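Irnlow Folding and Sorting Table
Product group: Laundry and garment care furniture
Supplied by Kohlhase

Overview
The Irnlow table is a work surface for folding, sorting and checking clean garments. It is intended for residential laundries, school boarding houses, costume stores and shared utility rooms where clothing is handled every day. The top has a light wood-grain finish and is supplied level, sanded at the edges and ready for use. The table is delivered in two cartons and may be assembled by one person, although two are recommended for lifting the top into place.

Work surface
The top is closed on all sides and has no joints across the working area, so that sleeves, hems and drawstrings do not catch. It is suited to knitted cotton, denim, twill and other common clothing fabrics. A T-shirt may be laid out at full width with space left beside it for finished items. The grain runs along the length of the table and may be used as a guide when squaring a hem or a waistband.

Customers who handle mainly dark garments generally choose the light finish, as loose threads and lint are easier to find against it. A gray finish is offered on request and carries a longer delivery time. 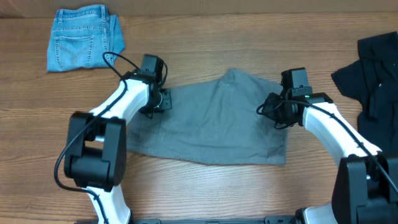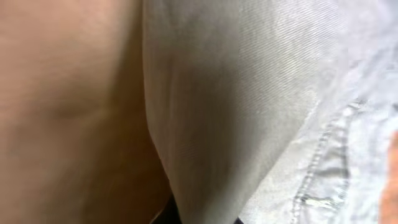
Can garments be placed on the table while they are still damp?
Only dry garments should be left on the surface. A damp item may be laid out briefly for shaping, after which the top should be wiped with a soft cloth and allowed to dry in the open air.

Frame and height
The frame has 4 adjustable feet, each of which can be turned by hand. Adjustment should be made after the table has been placed in its final position. A locking ring on each foot holds the chosen height. Where several tables are used in a row, the connecting plates supplied with the Rellamer accessory set keep the tops level with each other.

The assembled table weighs 37 kilograms. It should be lifted by the frame and never by the edge of the top.

Recommended working order
Kohlhase suggests that users keep finished items at the far left of the table, the garment in hand at the center, and unfolded items at the right. Left-handed users may reverse this. Jeans are best folded first into a compact rectangle with the back pocket facing up, and T-shirts are best smoothed flat before the first fold is made. Staff who work in pairs should agree on one folded size for each type of garment before they begin.

Care and cleaning
Wipe the top with a cloth dampened in mild soap solution. Do not use bleach, wax or scouring pads. Irons and steamers must not be placed directly on the surface; a heat mat is available separately. Check the locking rings every July, or whenever the table has been moved.

Accessories
Rellamer accessory set: connecting plates, two side hooks and a clip-on label rail.
Jimolwood under-shelf: fits all current Irnlow frames and is secured with the screws provided.
Heat mat: gray, rolled for storage.

Ordering and service
Orders from institutions are handled by Lindiwe Khumalo. Questions about assembly, spare feet and replacement tops should be addressed to Lakmal Jayasinghe in the service office. Please state the order reference and the finish when writing. The finish name is printed on the label under the frame.

Orders received by 17th January are supplied at the present price, with delivery to the ground floor included. Delivery to upper floors can be arranged when the order is placed.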